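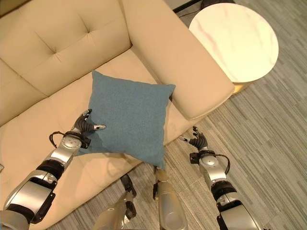

Iveo 203 indoor air monitor
From Bundance

The Iveo 203 measures carbon dioxide in the air of a room and shows you the figure in numerals large enough to read without your glasses. It does very little else. There is no app, it won't tell you the weather in Prasau, and it has never asked anyone for a star rating.

What the number means

Carbon dioxide comes out of people, and so do coughs and colds. When the figure climbs, you are breathing more of what everyone else has finished with. Outdoor air on our roof reads 420 parts per million, so the 203 uses that as its starting point. Above 1000 the display turns amber, and that is your cue to open a window. It can't detect a virus, whatever your brother-in-law read, and a low figure doesn't make anyone well. It tells you how stale the room is and leaves the rest to you.

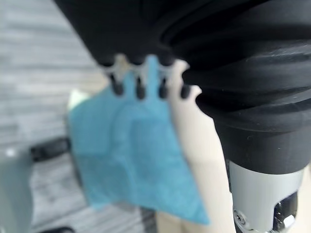 You can silence the alarm. We mention it early as it is the first thing every customer rings to ask. Hold the left button until the bell symbol goes out. It stays off until you turn it on again, including after a change of batteries, which was not true of the previous model and for which we have been forgiven by most people.

Where to put it

At head height for someone sitting down, away from windows, doors and the kettle. Don't breathe on it to see if it works. It does work, and it will then sulk for several minutes while the reading comes back down. A bookshelf is fine. The top of a radiator is not, though we understand the appeal.

Ingvild Lie, who designed the case, would like it known that the stand folds out from the back and that the flat side is the bottom. A surprising share of the units we see on shelves are upside down.

What the memory keeps

The 203 stores 7 days of readings and shows them as a small graph. In a surgery waiting room the graph usually looks like a row of camels. In a family sitting room it is mostly flat, with one enormous peak on Saturday evening when the cousins come round.
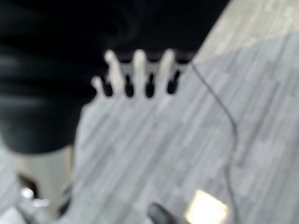 To clear the graph, hold both buttons together. There is no way to get it back, so copy down anything you want before an argument about ventilation.

Setting it up

Take out the battery tab.
Stand the unit outdoors, or on an outside windowsill, and leave it alone until the word READY appears.
Bring it in and put it where it is going to live.

Repeat the outdoor part every spring.

In the box

Monitor, folding stand, batteries, a wall screw of decent quality and a printed guide by Brisa Tovar. The guide is short. The Sjöberg carry case is sold separately and fits the 203 only, so please don't order it for the older model and write to us about it.

Returns

Send it back within the month if you don't like it. Please take the batteries out first.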